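Print this page | E-mail this page
3 minute read
Filed under: Bench notes, Water & Drinks

16 July 2026

Third go at the Boersma claim that you can taste the difference between canned water and tap once both have stood in glass for an hour. I still don't buy it. Their sheet says 300 tasters. It doesn't say who poured, or whether the tasters saw the pouring, and I'd want both before I believed a word.

Went through the Ekar numbers again this morning. They had 276 people signed up and report on 212. Where did the rest go? If they dropped out before tasting, fine. If they dropped out after, I want to see their answers. Wrote to ask, no reply yet.
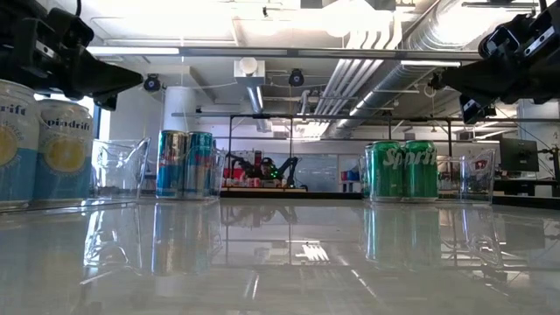

The other thing that bugs me is temperature. Bullow chilled everything and then let it "come up to room," with no reading given for the room. Cold water hides a lot. You could serve me pond at fridge temperature and I might say it was crisp.

Flandale at least used the three-cup method: two the same, one different, pick the odd one. A guesser gets it right a third of the time. Their hit rate was a little above that, and they wrote it up as "clearly distinguishable." With 200 trials a little above is not clearly anything. Redid the sum twice in case I was being unfair. I wasn't. 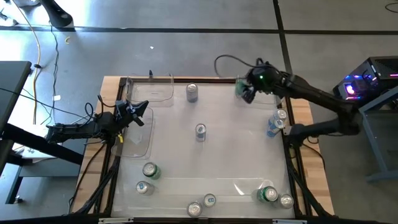 Zuweira Nutsugah
Bench lead, taste and packaging

What I'd accept: same water in every cup for a third of the rounds, so we learn how often people report a difference that can't be there. Pourer out of the room. Thermometer reading written down for each round, to the degree. Plain cups, all from one sleeve.

Also check whether the tap sample was run off first. Flandale doesn't say, and an old pipe would explain the whole result by itself.

Want this settled before the August write-up. Ask for the raw Flandale sheets again, and get a second thermometer; I don't trust ours either.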